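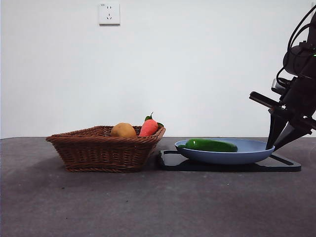

Cucumber on the blue plate, carrot and potato in the basket.

13 Sep 2026

Took over the remote control at Vomeo today and I love it! Nine demos for the Prirkar set, 2 thrown out (my thumb slipped both times). You stop thinking about the arm and just reach – so strange, so good.

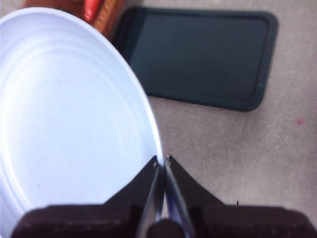

Marwat wrote back tonight that slow demos teach it to dawdle, so keep one steady speed and never pause to think. Fine! Tomorrow I'm going for 40.

Search this diary
Contact | © Prurham Notes | Back to top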